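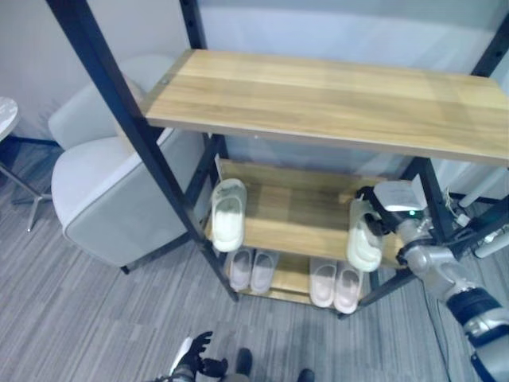

Quando lhe telefonei a propor uma conversa sobre sapateiras, riu-se durante tanto tempo que pensei que a chamada tinha caído. "Sobre sapateiras a sério? Das de guardar sapatos?", perguntou, já a recompor-se, e marcou logo para o sábado seguinte, com a condição de eu levar bolos. Levei. Trabalha há muitos anos na Gavano, a oficina que desenha os móveis de entrada da linha Dollach, e fala de prateleiras com o carinho que outras pessoas guardam para os netos.

Começámos pelo princípio, ou seja, pela porta de casa. "A entrada é o sítio onde chegamos cansados", disse-me, enquanto escolhia um pastel de nata. "Trazemos sacos, chaves na boca, o telefone a tocar, e ainda queremos que a pessoa abra uma porta de armário, se baixe e arrume os sapatos aos pares? Não arruma! Eu também não arrumo." Daí a preferência por estruturas abertas, com montantes de metal preto e tábuas de madeira clara, onde o chinelo se pousa e se vai buscar sem cerimónia nenhuma.

Quis saber dos furos nos montantes, que me pareciam sempre demasiados. Ficou quase com pena de mim. "Os furos são a melhor parte! As botas de novembro não cabem onde cabem os chinelos, e a prateleira tem de poder subir." Contou-me então de uma cliente que mudava as tábuas de altura duas vezes por ano, com grande aparato, e que lhe escrevia sempre a dizer como tinha ficado — guarda essas cartas todas numa caixa.

O calçado de andar na rua é outra conversa, e aí a opinião é firme: fica à porta, ou pelo menos perto dela.

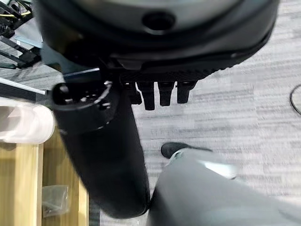

Os sapatos de quem visita são o verdadeiro problema de qualquer entrada, segundo me explicou, e nenhuma fita métrica o resolve. Há quem se descalce logo e há quem precise de ser convidado três vezes. Um sapato preto de biqueira redonda, pousado num chão claro, dá para os dois lados: tanto pode ficar calçado a tarde inteira como acabar numa prateleira ao lado dos chinelos. "Eu deixo sempre uma tábua livre", disse. "É uma maneira de receber, sabe? A pessoa vê que tem lugar."

Perguntei ainda pelos pares, se devem ficar com a biqueira para fora ou para dentro. Para fora, respondeu sem hesitar, e bem encostados um ao outro. Em casa da mãe era ao contrário, e ainda hoje discutem o assunto ao almoço, com muito gosto de parte a parte.

Despedimo-nos já tarde, com a caixa dos bolos vazia e uma promessa de voltarmos a falar quando sair o banco de entrada, que por enquanto anda em desenhos e se vai chamar Onell.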